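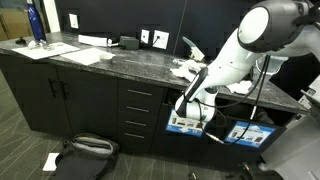 白色机械臂夹住一包蓝白包装的物品，位置在花岗岩台面下方的柜口。

韦尔顿（Welton）办公楼的茶水间，原先归行政部管。现在归谁管，大家说法不一。行政部说归技术部，技术部说归供应商，供应商布罗（Burow）公司说，合同里写的是“共同运营”。

机械臂是六月进驻的，任务写在一页纸上：把柜子里的成包物品取出、放回、摆正。起初有人以为它会煮咖啡，消息传了两天，连隔壁楼都有人过来打听。得知它只管柜子，来客喝了杯速溶就走了。

韦尔顿做的是办公用品配送，楼里52个人，多半整天对着订单系统。公司打算先在自己的茶水间试一试，行得通再搬去法勒（Fallar）的仓库。这个次序听上去稳妥，只是仓库的货架笔直，灯光均匀，纸箱方方正正，而茶水间的台面上什么都有：水瓶、胶带、揉成一团的白布、几张没人认领的纸。负责调试的工程师私下承认，仓库恐怕还容易些。

最先变的是人的习惯。从前补货靠一位行政同事，她路过时瞄一眼，缺了就塞一包进去，前后用不了一分钟，也从没写进过岗位说明。如今这一分钟有了名字，叫“补给流程”，有负责人，有周报，还有一张颜色很多的图表。她本人被调去维护这张图表，职级升了半级，工资没动。她说新工作挺好，就是坐得多了，腰不太答应。

其次是说话的方式。软件用的是昆塔纳（Quintana）系统，夹爪没夹稳，屏幕上会显示“抓取信心不足”。不到一个月，这句话就在楼里流行开来。销售丢了单子，说是抓取信心不足；有人年终自评，也这么写，主管批了四个字：继续校准。

培训原定20分钟，实际用掉一个上午，大部分时间花在讨论站位上。地上后来没有贴线，大家靠自觉绕行。绕着绕着，茶水间里闲聊的人少了，走廊尽头的打印机旁倒热闹起来。人事部注意到这个变化，提议在打印机边上添两把椅子，申请至今还在走流程。

至于省没省人手，管理层的答复很谨慎。茶水间本来就没有专职人员，谈不上省；眼下倒有7个人的工作与它沾边，其中包括一位专门负责写“自动化进展”的。财务问过一次，这笔账该记在哪个科目下，会上安静了一阵，随后转入下一项议程。

员工的态度比预想的温和。担心饭碗的多是仓库那边的人，他们看得更远，也有理由看得更远。法勒的一位拣货组长专程来看过，站了40分钟，一句话没说。临走时他问了两件事：它夜里上不上班，以及坏了谁来修。第一个问题，布罗的人答得很快。第二个问题，他们请他留了邮箱。

组长回去后报了一门设备维护的夜校课，组里又有几个人跟着报了名。学费先自己垫，公司说考下证书可以报销一半。在韦尔顿的整个项目里，这大概是见效最快的一笔投入，进展报告里没有提到它，撰稿人说归不进任何一个栏目。

那位升了半级的行政同事还保留着老习惯，经过柜子时要往里看一眼，摆歪了就伸手扶正。系统有时会把这一下记成“外部干预”，每条都要她自己填原因。她统一填：路过。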